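September, evening

Started on the Hastine trial today. Kaja Rozīte had sent the licence key overnight, so I got in before breakfast and had it installed by the time the kettle had boiled. Skikell sell it as a rehearsal package. You choose a room and an arm, give it a job, and it runs the job in simulation so you can decide whether the real kit is worth paying for. We have two weeks before they want an answer.

The room library is smaller than I expected from the brochure. There are 5 living rooms on the trial licence and the one called Asine is the only one with a sofa where I could set the arm close enough to be any use. Loaded that. The job I gave it was the one Vasilică has been asking for since spring, picking small flat things off soft furniture. Phones, remotes and so on. It is the most common request we get from people who can't bend easily, and the one I have most doubts about.

Setting up took most of the morning. The manual puts the mounting height in one chapter and the reach limits in another, and you need both at once. I wrote the figures on the back of an envelope in the end. After that it was fairly straightforward. You can stop a run wherever you like, go round to a different camera and save a still, and I did a lot of that.

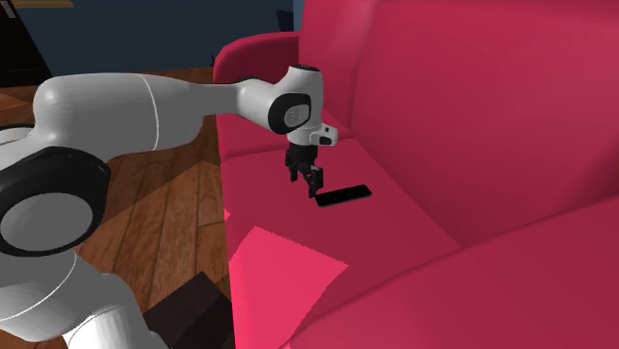 The approach is what I wanted to look at first. I don't much care how quickly an arm gets across a room, but I do care what it does in the last few inches. A phone is thin and a cushion gives, so the fingers have to go down beside it without much to get hold of. I asked Kaja by email whether the cushion in Hastine is soft or just a hard shape painted to look soft. She said it depends on the room and she would find out for Asine. That matters a good deal and ought to be in the manual.

Lunch was late, cheese on toast. Rain came in under the back door again and I put the old towel down.

Vasilică rang at 2 and I went through it with him. He wants to know if the gripper presets can be swapped for Bite, the add-on Skikell charge extra for. I said I would rather learn the standard one properly before we spend anything more. He agreed, a bit grudgingly. He also asked about the position of the base, as most of his customers have small front rooms and won't put up with a great stand by the furniture. Fair point. I saved him a view from the other side so he could judge for himself. 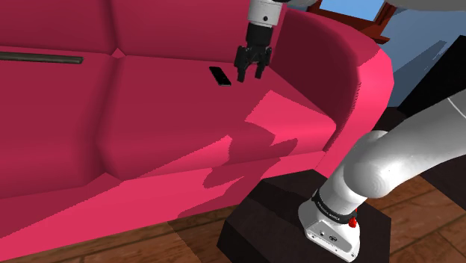

*Asine room, arm base in front of the sofa, gripper open over the seat.*

He thought it was too close for anyone to sit down comfortably. I think so too, but moving it back costs reach and I haven't worked out how much. Job for tomorrow.

Spent the rest of the afternoon on the close camera. It is the best part of the package so far. The wide views look good on a sales page but don't tell you much about the fingers, and the close one does. It is slow to redraw on my machine, though, and the fan was going the whole time.

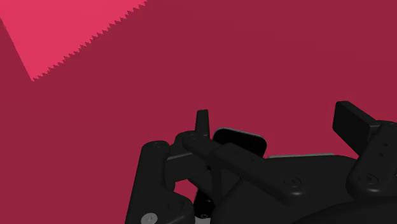

The edges of the light come out jagged close up. I put that on the list for Kaja as a minor fault. It makes no odds to me, but if we ever showed a customer they would ask about it. The list has 6 things on it now, most of them to do with the manual.

Not ready to say yes or no. The price is fair for what it does and the menus are clear enough. I want the answer on the cushions, and I want to try the same black phone on a darker sofa if they'll let me change the colour. Must also ask what happens to saved rooms when the trial ends.

Shut it down at half past six. Bins out, letter to the bank still not written.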